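Drerklow board-placing set, simulated episodes: known fault and withdrawal note
Maintainer: Raluca Moldovan. Revised July 2021.

Summary
The set holds 173 rendered episodes of a two-finger gripper working with long boards and slim upright guides on a speckled floor. Loose blocks and other small objects are left on the floor as clutter. Of these episodes, 89 are affected by the fault below and should not be used for training.

Fault
The collision shape for the gripper fingers was exported at the wrong scale, so the simulator treated each finger as shorter than the one drawn. Fingertips could pass into a board with no contact force recorded. The success flag was still set - it checks only the final position of the board.

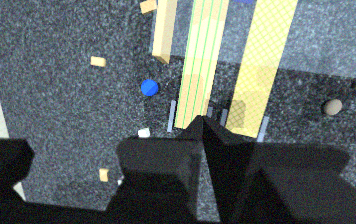 Po-yen Hsiao found the error while comparing force logs with the wrist view. In the worst episode the drawn tip was 20 mm inside a board and the log read zero throughout. A controller trained on this data will press too hard on real hardware. Ravindran Bangera stopped the Renosthorpe trial for that reason.

Status
Shape corrected in version 2. Affected episodes are marked contact_bad in the index and have not been re-rendered. Joint positions and camera poses are unaffected.

Not yet checked
Friction values for the guides.
Episodes with a board dropped before release.

Report further faults to Gopinath Arumugam, with the episode number and the simulator log attached.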